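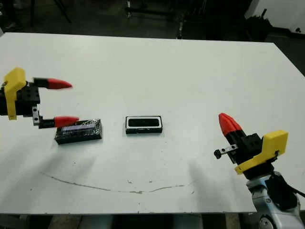
Notes for the Burngate talk, afternoon slot. Keep to 19 minutes, leave the rest for questions.

Start with the bench. Two arms, two small black objects, a white table. Let people look at it before I speak.

I was asked to talk about what automation has done for the returns bench at Pornari. The invitation said "done for". I'd like to ask who for.

The bench used to be a job for 14 people over two shifts. They opened what came back, looked at it, decided if it could be sold again and put it in the right tray. The Rurkurov sales pitch said the arms would take the dull half and leave the interesting half to the staff. Ask the room: which half is which? Pause here, someone usually answers.

What the staff told me in June. The easy parcels were the rest. You did six simple ones and your hands knew the way, and you could talk to the person next to you. Now the arms get the simple ones and people get torn bags, missing parts and angry notes, all shift long. Same pay grade.

Slide 2, the numbers. Pornari reports 2,000 items a week through the new cell. Fine. Ask how many of those a person touched again afterwards. I did ask, and was sent a brochure.

Slide 3. 124 stoppages logged in the first month. Each one needs somebody to walk over, clear the table and restart. That work is in no job description – it gets called "keeping an eye on it". (Don't rush this bit, it's the main point.)

Be fair to the other side. Sore wrists are down, and two people from the old bench have trained as cell technicians and like it. Say so plainly.

Then the Alipour contract: paid per item handled, stoppages not counted. Read the clause aloud, slowly.

Finish on the question for managers – who restarts it at ten to six, and is that in their hours?

Water. Take questions from the back first.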